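Search this site Enter keywords Go

Catapult launch (unmanned aircraft)

2018-05-06
By Amarachi Oyelaran

Catapult launch is a way of getting a fixed-wing unmanned aircraft into the air without a runway. The aircraft sits on a carriage, the carriage runs up an inclined rail, the carriage stops and the aircraft keeps going. Used on land and on ships. Common for small and mid-size reconnaissance types, rare for the big ones, which have wheels and need a strip.

Also called rail launch. Strictly a rail launch can include rocket-assisted types, but most writers use the two words the same way and so does this article.

Background

Catapults for manned aircraft came first, on warships between the world wars, for throwing floatplanes off a deck or a turret roof. Powder charge or compressed air in most cases. The unmanned version borrowed the idea for target drones, then for battlefield reconnaissance, where a unit wants to work from a field or a road and move off again fast.

Types

Bungee. Elastic cord stretched along the rail or out in front of it and pegged to the ground. Cheap, light, one person can carry it. Power drops off in cold weather as the rubber stiffens, and cords age in sunlight even when they arent used. Good for airframes of a few kilograms.

Pneumatic. Compressed air pushes a piston, the piston pulls the carriage through a cable and pulleys. Pressure can be set for the weight and the wind. The usual choice for tactical types. Needs a compressor or bottles, so normally a trailer.

Hydraulic-pneumatic. Oil driven by gas in an accumulator. Smoother pull, heavier aircraft. More to leak and more to maintain.

Rocket assist. Solid booster under the tail, zero-length rail, booster drops off after burnout. Shortest footprint of all. Leaves a flash and a smoke trail that can be seen from a long way off, and the boosters have to be stored and shipped as explosives.

Electromagnetic. Linear motor. Very even acceleration. Heavy power supply.
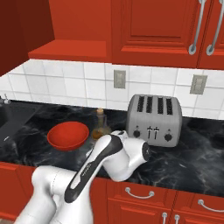

Loads on the airframe are the main design problem. A short rail means a hard pull, and everything inside has to take it, camera mount and fuel tank and battery trays included. A longer rail is gentler but harder to hide and harder to fold. Designers normally fix the launch speed a little over stall speed, then trade rail length against acceleration. Piston engines are run up to full power before release. Electric types often hold the motor until the aircraft is clear, to keep the propellor away from the carriage.

The Onyeka launcher

The Onyeka is a pneumatic launcher built by Fonton and carried on a two-axle trailer. The rail folds in 2 places for the road. Crew of 2. Handles airframes up to 60 kg. It was drawn up for the Zolis reconnaissance aircraft, a pusher-prop type with a twin boom, and the carriage still has the Zolis pickup points; other aircraft need an adapter. Giltel supplies the control box and the release lock. The lock is the part most often changed in service, early ones let grit into the pawl and would stick half open. Later ones have a cover.

Firing is by cable from beside the trailer or by radio. The wind sensor on the mast only gives a reading, it does not stop the launch. That is left to the crew.

Safety

Nobody in front of the rail or beside the cable run once pressure is up. Carriage pinned until the last check. After a failed launch the air is vented before anyone goes near the aircraft, even if the carriage looks to have travelled all the way. Cable breaks are rare but bad.

Recovery

A catapult solves only half of it. With no runway the aircraft comes back by parachute, net, belly skid or a wing-tip hook on a hanging line. The Zolis uses a parachute and an airbag. Parachute landings drift in wind, so the retrieval party may have a fair walk.

See also: Target drone; Zero-length launch; Arresting gear; Net recovery

Comments

rail_rat
Bungee section is too kind. We lost two cords in one May, both in storage. Replace them by date not by looks.

Denholm
Is the 60 kg with fuel or without?

Amarachi Oyelaran
With fuel, that's takeoff weight. Will add it.

Pusherprop
propeller has an e in it

rail_rat
Also you could mention crosswind. Trailer types can be turned to face it but not once the jacks are down.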